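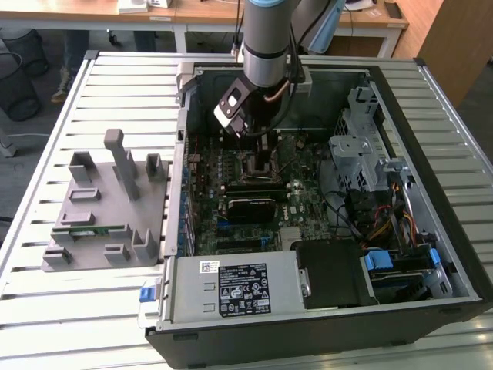
What is in this dataset?
Lock service call records for homes, shops and cars, 1,356 rows, one row per call.

README for the Tillow callout log. Quick version, will tidy later.

Files
calls.csv - the main table
locks.csv - lock types, joins on lock_id
zones.csv - 16 service zones, old Dosska boundaries

Columns in calls.csv: call_id, zone, lock_id, job (lockout, rekey, replace, key cut), minutes_to_arrive, paid. Minutes are whole numbers. Blank means the driver didnt log it, not zero.
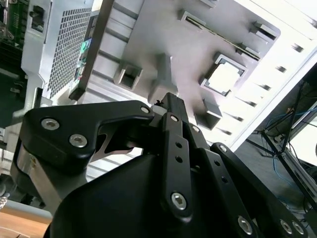
Of the full set, 1,195 rows have an arrival time. The rest are still good for job counts. Car jobs before September use the old lock codes, so join on old_id for those or you get garbage.

Known problems: up to 168 duplicate calls, mostly people ringing twice from the same door. Not removed. Zone 9 is spelled two ways. Rekey and replace get mixed up on the Olline cylinders, check the notes feild. 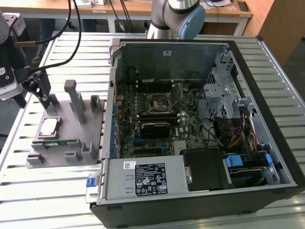

Maintained by: Głowacki Lock & Key, Dispatch Records Team

No customer names, no street addresses, no key codes. Please keep it that way if you send a patch. Last update 14 February 2025. Fixes go in fixes.txt, one per line, call_id first.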